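The invitation from Sorkik promised "a working day in the life of a robot," which in practice meant two hours one afternoon in June, with sandwiches. The company leases the back half of a former carpet warehouse in Costa, behind a tire shop, and it had swept the floor and taped yellow lines on the concrete to show us where to stand. I stood where I was told. I have been to a lot of these.

The machine is called Bekier. It's a pair of arms bolted to a post, with a gripper at the end of each, and Sorkik says it will take over the kind of sorting work that people do in the back rooms of stores: returned goods, mixed-up stock, the odds and ends that end up in the wrong bin. The company is careful to say "assist" on its posters. The man giving the tour said "replace" twice and corrected himself once.

Bekier's first job of the afternoon was to pick up a small box and put it in a bin. It missed the first time, closing its fingers on air an inch short of the thing, and then got it on the second try, to applause. The applause bothered me a little. Eleven-year-olds working a claw machine at the county fair get less encouragement, and they're paying.

Then came the part I'd driven out for. Sorkik had set up a tabletop with a handful of bins and small packages, and visitors could watch on a monitor what the camera near the gripper was sending back. The monitor drew the biggest crowd of the day.

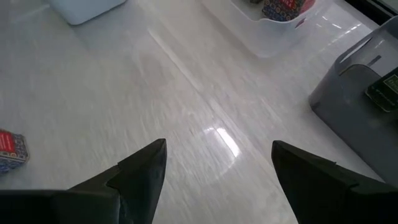
I'll give the engineers this much: watching from the wrist changes your idea of how hard the work is. You and I reach for something while looking at the whole room. The arm gets a close, tilted view that shifts every time it moves, and a shiny surface throws the lights right back at it. I asked whether glare was a problem. "It's a known issue," I was told, and then we were moved along to the sandwiches.

Over lunch I got hold of the handout. It says Bekier completed 814 picks in a single test run. It doesn't say how many it attempted, how long the run lasted, or whether anyone stepped in to help. I asked all three questions. The answer to the first was that the team would follow up. The answer to the second was "a shift," and when I asked whether that meant eight hours, I got a smile. The third question got me a longer answer, about how human help is part of the learning process, and I take that as a yes.

Sorkik's one paying customer so far is Cokeck, a regional chain that sells party goods and kitchen stuff. Cokeck has ordered four of the machines for a trial. A manager from the chain was there and was pleasant about the whole thing, but she wouldn't say what the trial costs or what happens to the people who do that sorting now. They'd be "freed up." For what, she didn't know yet.

None of this makes Sorkik a fraud. The arms move well. The second demonstration, lifting a soft pouch out of a deep tub, was impressive, and it worked on the first attempt. One of the younger engineers told me, away from the group, that the pouch had taken them more than four months – the boxes had taken a week – and she seemed prouder of that than of anything on the posters. I'd have liked a whole afternoon of her.

I was handed a tote bag on the way out. At the time of writing, the follow-up on attempted picks hasn't arrived, and I've written to ask again.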